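Minutes, Home Robot Simulator Review, June
Present: Leidy Alvarado (chair), Rungnapa Noiphan (minutes), two from purchasing, one from the Milis integration team who joined late and left early.

1. Previous minutes
Approved, with one correction. The last set recorded that Leidy was "delighted" with the Kaewsai trial. She asked for "present at."

2. Orkard room package
Leidy had run the Orkard trial license for the whole of the evaluation period and reported back. The package supplies furnished rooms in which our navigation and pick-and-place code can make its mistakes without anyone getting a broom. The vendor's brochure calls the rooms "indistinguishable from home." Purchasing asked whose home.
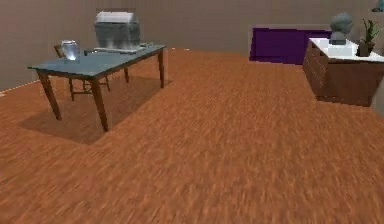
The quote is $2,000 a year for one seat, with extra seats at $525 each. Purchasing wanted to know if a seat is a person or a computer. Leidy had put this to the vendor twice and had received two answers, both friendly. She will ask a third time and we will go with the majority.

Rungnapa said the tables and cabinets were good enough for route planning but she would not train a grasp on anything in there yet. Small objects on tabletops get vague very quickly. She had spent part of one morning trying to decide what one of them was, and would like it noted that she gave up.

3. Floors and walls
Discussion of surface textures, which ran longer than the item deserved. Milis wants to know if the floor grain is going to confuse the visual odometry. Leidy thinks the blur is the bigger worry - the planks smear toward the near edge, and the tracker likes a sharp corner. 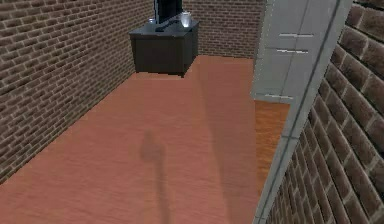 Agreed that brick is a harder test than plain wall and should stay in the set. Ticket 302 (stepped edges along the bottom of furniture) is still open with the vendor, who has classed it as "cosmetic." Rungnapa has classed the vendor as several things, and was asked to leave them out of the minutes.

4. Comparison with Kaewsai
Kaewsai is cheaper and loads faster. It also crashed during the demo, during the second demo, and during the call to discuss the demos. Leidy proposed dropping it. No objections, and some visible relief.
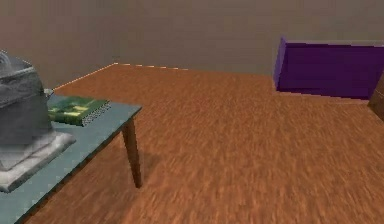
Page 2

5. Decision
One Orkard seat for the Plandundale project, to be reviewed when the license comes up. No extra seats until somebody can define one.

6. Actions
Leidy: third email on seats. Ask for a sharper floor.
Rungnapa: rerun route test 123 in the brick room, send logs to Milis.
Purchasing: find out if the trial has already started billing us.

7. Any other business
The Milis representative had asked for item 3 to be moved earlier so they could be present for it. They had left by then. Carried over.

Meeting closed at 4:40.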